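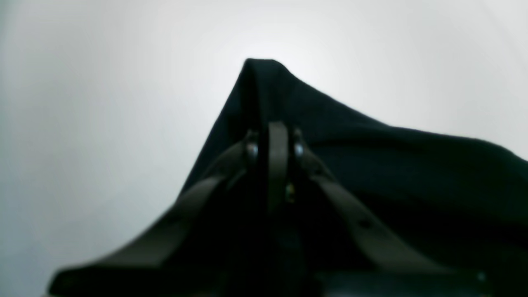

Please, please stop tumble drying your dark things, one reader wrote under the last gallery, and turn them inside out before they go anywhere near the machine, because it's the rubbing that does for them and not the water. Fair enough! I've been told. Half of you seem to agree and the other half think I should just buy grey and be done with it.

The Dark Wash - gallery page
19 March 2024

Welcome back to the laundry pages. It's the turn of the darks, the navy and nearly black pile that lives at the bottom of my basket until I run out of things to wear on a cold morning. I've done whites (a disaster, mostly), I've done towels, and I did that very long page on socks which more people read than anything else I have ever put up. So, dark cloth, close up. Click through as you like, and the chat in between is for anyone with a cup of tea on the go.

Soft navy, lifted to a peak. I do like how a dark cloth will stand up in a fold for you, and against a pale background you get the whole outline.

A word on navy while I'm at it. I bought most of mine when we lived in Dramthorpe, from the end-of-line shop next to the bus station, and it has all faded at different speeds. Two tops bought on the same afternoon, washed together ever since, and one has gone a sort of school-jumper blue while the other still looks black unless you hold it by the window. I used to get them muddled when I was dressing in the dark, and I'd turn up at work in a top and trousers that were very nearly the same colour. Worse than clashing, if you ask me.

Then there's the fluff. Dark fleecy stuff picks up everything - cat, carpet, the inside of your coat pocket, that one tissue. I've tried a sticky roller, a damp rubber glove and one of those little battery shavers. The rubber glove wins by a mile (you just stroke it all one way and the bits come up in a roll), but put the glove somewhere separate from the washing-up ones or you'll be picking cat hair off your saucepans.

For the washing itself I've been using Truna, the liquid for darks, and I've no complaints. It smells of not very much. Before that I had Cronin powder, which cleaned perfectly well but left pale streaks in the creases if I overfilled the drum, and I always overfill the drum. Cool wash, short spin, straight out and on to the airer. Anything with a hood gets hung so the hood can open out a bit, otherwise it's still damp in there the next day and you find out when you put it up in the rain.

Folding is where I come unstuck. Square things are easy and I can do a T-shirt without looking. Put something thick and soft in front of me, with a hood or big sleeves, and it just flops about. You get one side flat and the other slides off your arm. My method, such as it is: face down, sleeves in, bottom up to the shoulders, then the hood over the top to hold it all together. Good for a shelf, less good for a drawer because it comes out the size of a cushion.

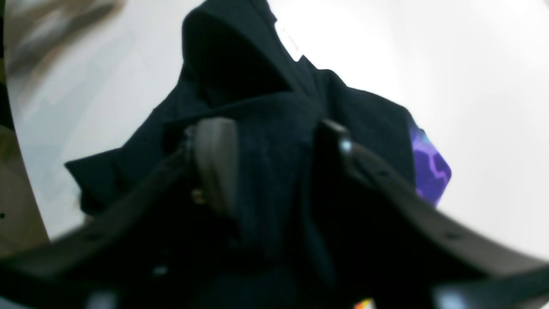

Navy again, all bunched up, with a small white label poking out at the side.

About labels! I asked last time whether people cut them out or leave them in and I had no idea there'd be such strong feelings. I leave mine. The scratchy ones go, but a little side one never bothers me, and with dark clothes it's often the only way I can tell which way round I'm holding them. If you do cut, go right up to the stitching and not through it. I have a jumper with a hole in it that says I know what I'm talking about.

The out-of-season things go into the Trernico bags under the bed, the ones with the zip on the long side. I don't squash them down any more, as the thick tops came out last year with creases I couldn't shift for days. They'll go away in July, if it ever warms up, and I'll be moaning about linen by then.

Comments are open underneath as usual. Next page is bedding, so if you can fold a fitted sheet, do write in and tell me how, and use short words.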